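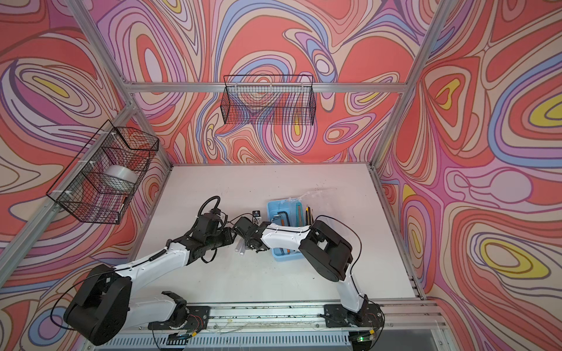 Figure 3. Layout C, patterned surround. The light blue tray of hand tools stands on the white tabletop, with wire-mesh baskets fixed to the left corner rail and the back wall.

4.2 Open trays and mesh baskets on a shared bench

The third layout we looked at was the small assembly bench at the Drunstead site. It differs from the first two in the number of places where a hand tool can be put down. Layouts A and B each had a chest of drawers within reach, and most tools lived in a labelled drawer when they were not in use. Layout C has no drawers. Storage is limited to one open tray on the tabletop and two open baskets above it, and everything else has to be carried to the bench from the shared cupboard in the corridor.

Figure 3 shows the bench as it was set out during the August round. The tray holds two black L-shaped hex keys, a tool with an orange handle, a slim tool with a teal handle and a yellow-and-black utility knife. A sheet of clear plastic lies over its back edge. The larger basket, on the left, has a roll of translucent white tape in it, and the smaller one on the back wall is empty. The panels on three sides carry a busy print in coral, lavender, blue, cream and yellow, and the tabletop is plain.

We chose this bench for two reasons. First, the people who use it change from shift to shift, so no single person's habits decide where a tool goes. Second, the strong colours of the surround gave us a chance to ask whether a busy background slows people down when they look for small items. Earlier work on kitchens and craft rooms has mostly been done against plain walls, and the advice that comes out of it (keep the background neutral, hang dark tools on a light board) has not often been tested in a place where the background could not be changed.

4.2.1 Procedure

Item requests were logged at all three layouts over the same period, using the Tindik coding sheet described in Section 3. A request began when a worker read the name of an item from the job card and ended when the item was in the hand. Returns were logged in the same way, from the moment the item left the work to the moment it was let go in any storage place. Across the three layouts we logged 2,034 events. We left out events in which the worker was interrupted by a phone call or by another person, and events in which the item turned out to be missing from the bench altogether. Missing items are dealt with separately in Section 5.

Storage places were coded by type (tray, basket, drawer, hook, bare surface) and by height above the tabletop. For each return we also coded whether the item went back to the place it had come from. No instructions were given about where things should be kept. The only standing rule at Drunstead was that blades should be closed before they were put down, and this was in force before the study began.

At the end of each shift one of us checked the contents of the tray and both baskets against a paper list. Items that did not belong to the bench were noted and left where they were. This was a departure from the Stascombe protocol, which has the observer clear stray items at the end of each day. We felt that clearing would hide the slow build-up we wanted to see.

4.2.2 Retrieval

Retrieval from the tray was quick. The sides of the tray kept the tools together, and workers rarely looked anywhere else for a hex key or a knife. When the search took longer than usual, the cause was most often another item lying on top of the one wanted. Loose sheet material was the main offender. Packing plastic and backing paper tended to be laid over the nearest raised edge, and workers then had to lift or push it aside before they could see what was beneath.

Handle colour mattered less than we had expected. Tools with bright handles were found slightly faster than all-black tools in Layout B, where the drawers were lined with dark foam. In Layout C the difference was too small to report with any confidence. We think this is because the tray itself gave every tool a pale, even background, and the patterned panels were well behind and above it. A worker looking down into the tray is not looking at the walls.

The baskets were another matter. To find something in a raised basket a worker has to look through the mesh, and at Layout C what shows through the mesh is the printed panel. Several workers said in the exit interviews that they "had to look twice" at the baskets. Small, thin items were the worst for this. Tape caused no trouble, as a full roll is large and has a simple shape.

4.2.3 Returns

Returns to the tray were the most consistent of any storage place in the study. Workers dropped tools into it without looking for an exact spot, and the position of a given tool inside the tray changed from one check to the next. The hex keys drifted toward whichever side was closest to the last person who had used them. This did not seem to bother anyone. In the interviews the tray was described as tidy, even by workers who agreed that nothing in it had a fixed place.

The smaller basket was seldom used. It was empty at most of the end-of-shift checks, and in 7 cases where it was not, the item was something that did not belong to the bench, such as a pen or a glove. Its position on the back wall means reaching across the full depth of the table, and workers with a job laid out in front of them preferred not to do so. The larger basket projects over the left part of the table and was easier to reach.

We had planned to test a divided tray at Layout C, using the Eze insert from the first round. The insert was too long for the tray and could not be trimmed without weakening it, so this comparison was dropped. Results for the insert in Layouts A and B are given in Table 4.

4.2.4 Limits of the comparison

Layout C was smaller than the other two and held fewer items, which by itself would make searching easier. We have not tried to correct for this. The bench was also used for one kind of job only, and the set of tools reflects that. A bench with 30 small tools in one tray would very likely behave differently, and we would expect the advantage of the open tray to shrink as tools began to cover one another. The point at which this happens is taken up in the tray-loading trials in Section 6.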